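Orwood Home & Laundry Board
Forum index > Fabrics and Care > Folding and Storage

Thread: Heavy twill won't stay folded
Replies: 6 Views: 676

bobbin_tray
I bought a remnant of pink cotton twill from the Otex outlet in July and cut it into pieces to use as table covers. The fabric is nice but it will not lie flat once folded. I do halves, then thirds, and the last fold lifts back up when I let go. I need to get 20 of these into one drawer. Do I iron every fold or is there a better order? Folding on the counter, one of the pink ones:

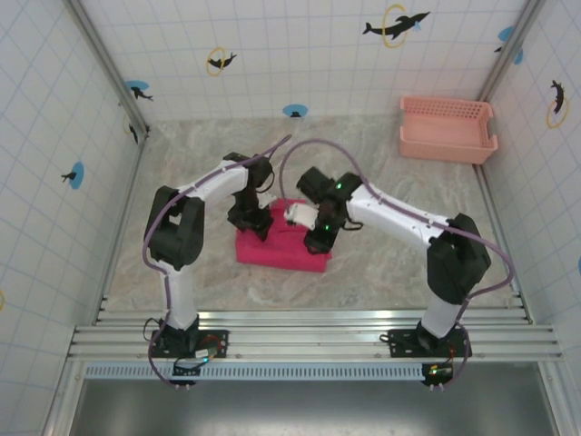
Re: Heavy twill won't stay folded

marlpit
Don't iron the folds. You end up with a line across the middle of the table every time you put one out, and on a strong color the line goes pale after a few washes. Press the whole piece flat first, let it cool all the way, then fold it with your hands.

Also change the order. Thirds first, the long way, then halves. The thick edge ends up on one side and you can put that side to the front of the drawer.

Re: Heavy twill won't stay folded

dry_rack_dan
I disagree about ironing. I have 50 napkins and runners in a heavier cloth than yours and every one gets a pressed fold. The line drops out if you mist it before use. If the drawer is tight you need the pressed fold or they won't fit.

What did you wash it with? New twill has sizing in it and it stays springy until that's gone.

Re: Heavy twill won't stay folded

bobbin_tray
Washed once, warm, with the Bralosine liquid, half a cap. No softener. I'll try thirds first tonight.

The other thing is the weave. The ribs run on a slant, and when I pull the cloth toward me to square it up, the whole piece goes crooked. If I gather it in the middle it bunches into a fat roll with wrinkles coming off it.

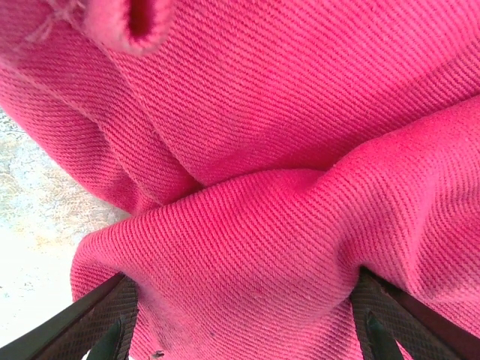

So I've been trying to hold it only at the corners, but then the middle sags and I get a crease there anyway. A couple of the cut edges are fraying too, and I haven't hemmed them yet.

Re: Heavy twill won't stay folded

marlpit
Twill stretches on the bias, so pulling it from one corner will skew it. Lay it down, put both palms in the center and smooth outward. Don't lift it to fold it. Slide one hand under the edge and turn it over.

Hem it before you wash it again. Half an inch turned 2 times is enough.

Re: Heavy twill won't stay folded

dry_rack_dan
Agree on the hem. Zigzag the raw edge first if your machine will do it. My old Schmieder skips stitches on anything this thick, so I go slow over the corners and turn the wheel by hand.

Still say press the folds.

Re: Heavy twill won't stay folded

bobbin_tray
Did six with thirds first and no iron. Four stayed down and two lifted a little at the open end. I put those at the bottom of the stack. Going to hem the rest before I fold any more, and I'll wash them a second time and see if they soften up.

Log in to reply to this thread.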